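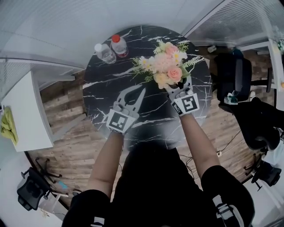

Artificial roses and daisies over a round black table with white veining

Radio interview podcast has long gaps between speakers after noise gate

Posted by Davina Tennant in Spoken Word & Broadcast

I edit a celebrity interview show for a community station. The host is in the studio and the guest is usually on a phone line. Since August I have been running both tracks through the Skuda gate before the mix. The guest's first syllable is often missing, and the silence between answers sounds dead compared to the broadcast version. Gate settings are attack 20 ms, hold 200 ms, threshold left at default. Host track is fine. I have to deliver the next episode Friday. Is this the gate or the phone feed?

mowat_fm
It's the gate. An attack of 20 ms is too slow for speech that starts on a hard consonant. Set it to the minimum, turn on lookahead if your version has it, and set lookahead to 6 ms. The default threshold assumes a close mic. A phone guest comes in lower, so the gate stays shut until they get louder.

For the dead silence, change the range. Most gates default to full mute. Limit the reduction to 10 dB and the line noise will drop without disappearing. Then lay a low bed of room tone from the host mic under the whole interview, including the guest's answers. Do the gating before compression. If you compress first, the line noise comes up and no threshold will work properly.

Keep an ungated copy of the guest track. For a one-off clipped word it is faster to paste the original back in with a short crossfade.

Bemley
just don't gate it, we never did at my old station and listeners are used to phone noise

petra_k
Check the Januvel recorder too if that's what takes your phone line. Ours had voice activation switched on in the input menu and it was cutting the starts of words before the file got anywhere near the editor. If the raw file is clipped, changing the gate won't bring it back.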